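Flendness Resource Library
Thread

The Flendness Resource Library has completed the first part of its review of the picture card collection. This thread sets out what has changed for borrowers, how sets should be checked and returned, and what remains to be done before the end of November.

The collection now stands at 2956 cards. That figure covers cards available for loan and leaves out the duplicates held in the stock room, which are listed separately and can be requested as replacements.

Borrowers will know the collection from the blue catalog binder at the desk. The binder has been withdrawn. A new printed list is kept in the same place, arranged by subject first and by set name second. Anyone who still holds a photocopy of the old list is asked to discard it.

The old list was arranged by the date each set came to the library. This suited the staff who unpacked the boxes and very few other people. A teacher looking for cards about weather had to look under four separate years.

The subjects in the new list are: animals, clothing, faces and feelings, food, household objects, jobs, places, transportation, weather, and mixed. "Mixed" is larger than we would like. It will be divided further next year.

Two sets have changed their names. The set formerly listed as "Home A" is now "Kitchen and Table." The set formerly listed as "Home B" is now "Rooms and Furniture." The shelf codes have not changed, and existing reservations under the old names remain valid.

The Durkau set, which is our most requested, has been divided into two boxes. Box 1 holds the single-object cards. Box 2 holds the cards showing people doing things. They may be borrowed together or separately.

Borrowers who took the full Durkau set in past terms should note that the two boxes count as two loans. The limit of 7 loans per group is unchanged. Groups that find this difficult may write to the desk, and the request will be considered.

The Emo set (faces and feelings) is available again after a long absence. It was withdrawn last spring when several cards were found to have split at the corners. All of the damaged cards have been replaced from duplicates.

A note on using the Emo cards with younger groups. Cecilia Arthur, who runs our borrower sessions, suggests beginning with only a few cards on the table and leaving the others in the box. Children who are given the whole set at once tend to deal it out like a card game.

She also suggests letting a child give a card a different name from the one on our list. The listed name for one face is "worried." Groups have called it "thinking," "hungry" and "waiting for the bus," and the conversation was better each time.

On laying out cards. Our tables in the Adjei Room are used for sorting as well as for sessions, and the same arrangement serves both: picture side up, one row at a time, with a gap between cards wide enough for a finger. Cards laid edge to edge are hard to lift and the corners suffer for it.

Please lift cards by the long edge. Sliding a card to the lip of the table and bending it upward is the most common cause of the creases we find at check-in.
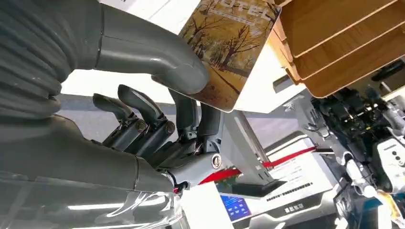
Cards that are meant to be looked at by a group, one at a time, do better on a stand than in the hand. The library lends small card stands with every set on request. They are kept in the drawer under the returns shelf, and they should come back in the same bag as the set.

If no stand is available, a folded strip of heavy cardboard works well. Score it once down the middle, fold, and cut a short slot across the fold. A pattern is kept at the desk and may be traced.

Adhesive putty should not be used on library cards. It lifts the surface of the older ones and leaves a mark on the newer ones. The same applies to tape of every kind, including the tape sold as removable.

Checking a set before it leaves the building. Each box has a contents sheet inside the lid. Borrowers are asked to go through the cards against the sheet at the desk, before signing. For most boxes this is a short task. For the mixed boxes, please allow 15 minutes.

Where a card is missing at this stage, the member of staff will write the title on the sheet and initial it. The borrower is then not responsible for that card. We mention this since several groups have told us they were unsure, and one had bought a replacement for a card it never received.

Checking a set before it comes back. Please use the same sheet. Cards do not need to be in order, but they should all face the same way in the box. A box returned with cards facing both ways takes much longer to check and will be late going out to the next group.

Cards found in a box that do not belong to it should be left on top, under the lid. Please do not try to work out which set they came from. Our own attempts at this during the review were not always successful — one picture of a teapot was filed in three different boxes before its code was read correctly.

The code is printed on the back, lower right corner. On older cards it is handwritten in pencil and may be faint. Kindly leave faint codes alone. Staff will go over them in the proper pencil.

Cleaning. A soft, dry cloth is enough for nearly every card. Laminated cards may be wiped with a cloth that is barely damp and then left flat, picture side up, until they are dry. Uncoated cards should never be wiped with anything damp.

To tell the two apart, look at the edge. A laminated card has a narrow clear border beyond the printed picture. An uncoated card is paper to the edge. If there is any doubt, treat the card as uncoated.

Sticky cards should be returned sticky. Place them in the paper envelope supplied with the box, write the word CLEAN on the front, and hand the envelope over at the desk. There is no charge for this.

Charges for lost cards have been revised. A single lost card is replaced from duplicates without charge wherever a duplicate exists. Where none exists, the group will be asked for the cost of reprinting, and will be told the amount before anything is ordered.

Storage between sessions. Boxes should be kept flat, away from radiators and sunny windowsills. Rubber bands are not to be put around cards. Paper bands are provided, and spare ones may be taken from the tray beside the printed list.

The paper bands were designed by Thandeka Mabuza of our collections staff, who also carried out the greater part of the sorting. They are plain white for single-object cards and striped for cards with people. Please put the right band back on the right bundle.

During the review we withdrew 200 cards. Most were worn past repair. Others showed objects that children no longer recognize without a long explanation, such as a telephone with a dial and a carpet beater.

Several borrowers have asked whether the withdrawn cards can be given away. They can. They are in two trays near the entrance to the Adjei Room and may be taken for craft work, memory games or any other use. The codes on the back have been crossed out so that they do not find their way back into loan boxes.

The carpet beater has been kept, following a request from a reminiscence group that uses it at every meeting. It is now in the mixed box under "Household, older."

Suggestions for new subjects are welcome. The requests received so far are for cards showing tools, musical instruments, and food from a wider range of kitchens. Please name particular objects where possible. "More food" is difficult to act on, while "a rice cooker, a rolling pin, a bowl of okra" can be drawn.

New cards will be printed in the same size as the present ones so that they fit the existing boxes and stands. The pictures will have plain backgrounds. In the older cards a busy background often drew more comment than the object itself, particularly in the case of the umbrella card, which has a dog in it.

What remains to be done: dividing the mixed boxes, replacing the contents sheets in the transportation sets, and finding the missing half of the "Opposites" pairs. We have "full," "open" and "tall." We do not have "empty," "closed" or "short."

Any group that borrowed "Opposites" in the past year is asked to look through its own cupboards and game boxes. Cards may be returned through the slot at any hour, in an envelope marked OPPOSITES. No name is needed.

Loans continue as normal throughout this work, apart from the transportation sets, which will be unavailable for part of November while the sheets are replaced. Groups with a reservation for one of those sets will be contacted by the desk and offered another date.

A reply to a question received under an earlier post: yes, sets may be used outdoors, provided the cards are laminated and are kept off wet grass. A tray with a raised edge is recommended. We regret that trays cannot be borrowed.

And to a second question: the desk closes for check-in at 5 p.m. Boxes left through the slot after that time are recorded as returned the following morning, and no late note is sent for that one night.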